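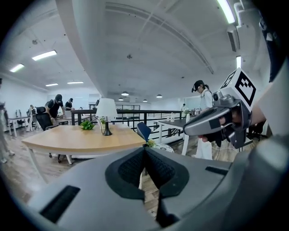
Stesta Workplace Services, Rooms and Furniture Team

16 Oct 2023
By the Rooms and Furniture Team

The large shared room on the ground floor of the Stesta building has received its new furniture, and from this week all departments can book it again. The room was closed in June for the repair of the floor and the ceiling lights, and the old meeting tables did not come back after the work was finished.

The center of the room now belongs to a curved table with a light oak-colored top, white edging and white metal legs. It was delivered by Akpan, the same supplier that furnished our reception. The shape was the subject of a long discussion in the spring. The old tables were rectangular and very heavy, and when they were pushed together they filled almost the whole room, so that people at the window side had to ask their colleagues to stand up when they wanted to leave. With the curved table it is possible to walk past on both sides, and people who sit at it can see each other without leaning forward.

Besides the big table there are smaller places to work. A small table with a gray top and white legs is meant for things that you want to have close to you but not in front of you. Desks are also available for those who prefer to work alone, and they are already in use. The chairs are a mixture. A blue office chair with a rounded back is at the curved table, and there are black ones at the desks. The blue chair was tested by several departments before the order was made, and its height and back can be adjusted. Please do not carry chairs from the room to the upper floors, even for a short meeting.

Many of you will notice the lamp first. It is a table lamp with a white drum-shaped shade and a black base which becomes narrow, and it stands on the curved table together with green plants. The wish for a softer light came up again and again in the survey that we made before the closing. All 400 people who work in the building were asked, and 39 of them sent a written answer with their own ideas. This is not a big number, but the answers were detailed and some of them included drawings. Light was mentioned most often, then plants, then the noise from the corridor.

For the lamp and the plants we had a separate budget of 1,000 dollars. The plants were ordered from Murnedico, a nursery which also takes care of the green areas at the main entrance. They are small for now. We decided to begin with small ones and to see how they grow in this light before we buy bigger pots. Besides those on the table, another one has its place on a white patterned stool on the floor side of the room, next to the blue chair. The stool is not for sitting – it was bought as a plant stand and it is quite light, so please move it with care when you clean or when you need more space.

Watering is done by Murnedico every second week. If a plant looks dry between these visits, you can leave a note at the reception. We ask you not to water the plants yourself. In the old room two of them were lost after several people had watered them on the same day, each with good intentions.

The question of cables is not solved completely. The dark cord of the lamp goes across the table top, and this was pointed out by some colleagues already during the first days. Akpan has offered to make an opening in the top, so that the cord can go down directly under the lamp. We have not accepted this offer yet, as the lamp would then always have to stay in the same place, and some groups want to put it aside when they spread out large papers. A flat cable cover is the other possibility. We will try it first, and the result will be shared on this page.

The noise from the corridor will take more time. Atport, the company which repaired the floor, has measured the door and will replace the seal at the bottom. The work needs one morning, and the room will stay closed during these hours. The date will be put on the door and in the booking calendar as soon as we receive it.

Booking works as before, through the calendar of the building. The whole room can be booked for half a day or a full day. For the curved table alone there are shorter periods of 40 minutes, and during this time other people may continue to use the desks. Groups who need the room for a longer project should write to us first, and we will try to find a solution together with the other departments. Please bring the furniture back to its place when you finish. A plan with the positions will hang beside the light switch.

Several people have asked what happened to the old tables. Two of them are now in the workshop in the basement, where their weight is an advantage. The others were given to a school nearby, together with the chairs that were still in good condition. The old whiteboard was kept and is stored next to the archive. Any department that would like to have it can contact us until the end of the month, and the first one who writes will receive it.

Comments about the new furniture are welcome at the reception, where a box for written notes stands beside the visitor book – or by mail to the Rooms and Furniture Team.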